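Foro de usuarios profesionales de Trarkico
Sección: Infraestructura de red > Cableado estructurado y fibra
Tema: Criterio de aceptación de enlaces entre edificios: ¿reflectometría bidireccional obligatoria?

admin_redes_norte
Mensaje inicial

Estimados compañeros:

Nuestra entidad ha recepcionado de forma provisional un tendido de fibra monomodo entre la sede principal y el edificio anexo. El contratista, Ikura, ha entregado un dosier con medidas de pérdida de inserción por fibra y trazas de reflectometría tomadas en un único sentido. El pliego exige «certificación completa del enlace» y no precisa nada más. La dirección facultativa entiende que la documentación es suficiente. El departamento que represento mantiene reservas, dado que el trazado incluye 2 cajas de empalme intermedias y una de ellas se encuentra en una arqueta de acceso compartido con otro operador.

Solicito el parecer de este foro sobre si procede requerir la medida en ambos sentidos antes de firmar el acta definitiva, prevista para septiembre.

Reciban un cordial saludo.

tecnico_planta_ext
Respuesta

A mi juicio procede requerirla. Un empalme entre fibras con distinto diámetro de campo modal puede presentar en la traza una ganancia aparente en un sentido y una pérdida superior a la real en el contrario. El valor del empalme se obtiene promediando ambas lecturas. Con una sola dirección, el dosier no permite afirmar cuánto pierde cada empalme, por muy correcta que sea la presentación del documento.

Conviene verificar asimismo que se emplearon bobina de lanzamiento y bobina de recepción. Sin esta última, el conector del extremo lejano queda sin caracterizar.

oficina_contratacion_ti
Respuesta

Debo discrepar, al menos en parte. La cuestión que se plantea es contractual antes que técnica. Si el pliego no describe el método, la Administración difícilmente podrá imponer al adjudicatario una prueba adicional sin coste, máxime cuando la pérdida total medida se halla dentro del presupuesto óptico. En un expediente similar, nuestro servicio jurídico informó en contra de retener la garantía por este motivo.

Recomendaría solicitar la medida como aclaración y, de no obtenerse, encargarla a un tercero con cargo al contrato de mantenimiento.

tecnico_planta_ext
Respuesta

Respeto el criterio del compañero, si bien la expresión «certificación completa» no puede quedar vacía de contenido. La pérdida total dentro de presupuesto es compatible con un empalme deficiente compensado por otros muy buenos. Ese empalme será el primero en degradarse si entra humedad en la caja.
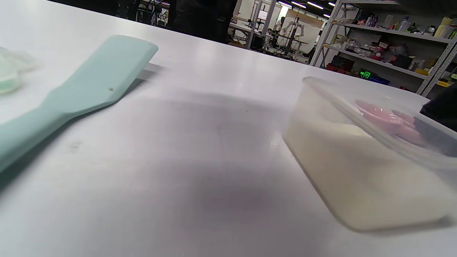

Por otra parte, el coste de repetir las medidas desde el extremo opuesto es reducido si el equipo del contratista sigue desplazado en la zona. El problema surge cuando se solicita meses después, con los paneles ya en servicio y la necesidad de programar cortes.

gestion_campus_sur
Respuesta

Buenas tardes:

Aporto nuestra experiencia con la empresa Pacheco, que ejecutó el anillo de nuestro campus. El pliego era igualmente impreciso. En la reunión de replanteo se acordó por escrito un protocolo de pruebas y se incorporó como anexo al acta. No hubo controversia posterior. Entiendo que en el caso expuesto esa fase ya ha concluido, por lo que la sugerencia sirve únicamente para futuras licitaciones.

Pregunto al autor del hilo: ¿qué longitud tiene el enlace y cuántas fibras se han terminado?

admin_redes_norte
Respuesta

Agradezco las intervenciones. El enlace tiene 500 metros, de los cuales 200 discurren por canalización ajena. Se han terminado todas las fibras del cable, aunque solo entrarán en servicio las correspondientes al núcleo y a la telefonía.

Respecto a las bobinas, el dosier menciona la de lanzamiento y guarda silencio sobre la de recepción.

oficina_contratacion_ti
Respuesta

Con ese dato matizo mi posición. Si el conector lejano carece de medida, existe una omisión objetiva en la documentación entregada y el requerimiento de subsanación está justificado. Mantengo, no obstante, que la bidireccionalidad debe pedirse invocando la subsanación, y en ningún caso como prueba nueva. La redacción del escrito es determinante.

consultor_optica
Respuesta

En un tramo tan corto considero desproporcionado el debate. Con distancias de campus, la medida con fuente y medidor en las dos longitudes de onda de trabajo, acompañada de inspección de férulas, ofrece una garantía suficiente. Se están trasladando a una red local exigencias propias de un enlace troncal.

Añado que numerosas incidencias atribuidas a empalmes se deben a conectores sucios. Antes de repetir trazas, solicitaría las imágenes de inspección de las caras de los conectores.

tecnico_planta_ext
Respuesta

Coincido en lo relativo a la inspección. No comparto lo demás: la longitud es corta, pero la arqueta compartida introduce un riesgo de manipulación ajena. Disponer de una traza de referencia fiable en ambos sentidos es lo que permite, ante una avería, acreditar en qué punto y en qué estado se recibió la instalación.

consultor_optica
Respuesta

Para localizar una avería basta con la traza en un sentido. El promedio afecta al valor del empalme y no a su posición.

tecnico_planta_ext
Respuesta

Es correcto en cuanto a la posición. Mi observación se refería al estado.

admin_redes_norte
Respuesta

Informo del avance. Se ha remitido escrito a Ikura en el que se solicita, como subsanación del dosier, la medida con bobina de recepción desde ambos extremos y el informe de inspección de conectores. El contratista ha respondido que acepta lo segundo y que trasladará lo primero a su subcontrata de medidas, Pernimano, sin compromiso de plazo. La firma del acta definitiva queda entretanto en suspenso.

gestion_campus_sur
Respuesta

Le sugiero que solicite los ficheros originales del reflectómetro además del documento PDF. En nuestro caso fue necesario reclamarlos después, y algunos habían sido guardados con un índice de refracción distinto al indicado por el fabricante del cable.

admin_redes_norte
Respuesta

Tomo nota y lo incorporo al requerimiento. Adjuntaré en este mismo hilo la respuesta de la subcontrata cuando se reciba.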